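Home & Storage > Newsletter > Furniture Care

Filed under: Small Furniture, Bedside, Clearing Out

Clearing and re-laying a two-drawer nightstand

Most of the questions sent in after the June issue concerned large pieces: wardrobes, chests, the long sideboard from Flendutley. Bedside units got one paragraph and deserved more. They are small, they are opened in the dark, and they collect food packaging at a rate that larger furniture does not.

The unit covered in this item is the common painted type with a square top, an open gap directly under it, and two drawers below. Charpentier has sold a version of this layout for years, and the Plomolthorpe pattern is close enough that the same method applies. The working order is top, gap, upper drawer, lower drawer. Put a box on the floor to the left or right of the unit before starting, close enough to reach without a step. Anything that does not belong at a bedside goes in the box and is sorted afterward, in the kitchen or wherever the bin and sink are.

Keep one drawer open at a time. With both out, the weight moves forward of the front legs, and a light unit can tip when someone leans on it. An open lower drawer also shows the most common fault of all, the drinks can that has been put away on its side.

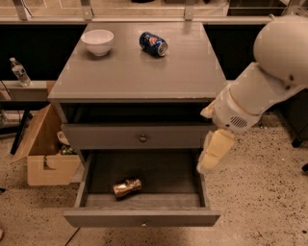
Cans in drawers are a false economy of effort, one subscriber wrote in, and even a sealed one should stand upright or go back to the kitchen, because a can that rolls each time the drawer is pulled will mark the paint on the side walls long before it leaks.

The point about paint is correct. In our notes on painted drawer interiors, rubbing from loose metal objects comes up more often than liquid damage. The marks are usually shallow and sit low on the walls. They can be cleaned with a damp cloth and a little dish soap, left to dry with the drawer open, and touched up if the bare wood shows. Do not wax the inside of a drawer that will hold fabric.

Food is the second matter. Bread, rolls and anything with a crust should come off the top before the surface is wiped. Crumbs dragged under a cloth will scratch a semi-gloss finish, and they gather against a raised front lip where there is one. Lift the food clear, brush the top with a dry hand brush toward the back, then wipe toward the front. A bowl can stay on the unit through the dry brushing if it is moved once from its place. It should be off the top for the wet wipe.

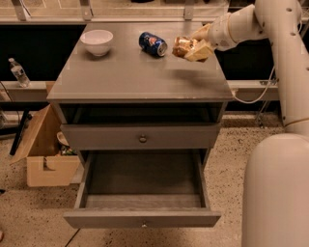
Once the top is dry, decide what it is for. A surface this size will take a lamp and one other object comfortably. A bowl is a reasonable second object if it is used for keys, a watch or earplugs, and a poor one if it is used for snacks. Drinks belong on a coaster toward the back, upright, on the side nearer the wall.

The recessed gap is best kept for flat items: a book, a tablet, a folded newspaper. It is dark in there and small objects get lost. The upper drawer takes what is needed at night. The lower drawer takes what is needed once a week or less, and it should be lined. Flalimholm lining paper, item 693, is cut for this depth of drawer; item 642 is the wider roll and will need trimming. Cut the sheet slightly short on all sides so that it does not ride up at the corners.

Check the knobs last. A small round knob on a single screw works loose with use, and a quarter turn from inside the drawer is generally enough - stop as soon as it is firm, or the screw will pull into the wood.

Allow 15 minutes for the whole unit, plus drying time. The box can wait until the drawers are back in, but empty it the same day. Dishes go to the sink, packaging to recycling, and whatever is left over gets a place somewhere other than the bedside.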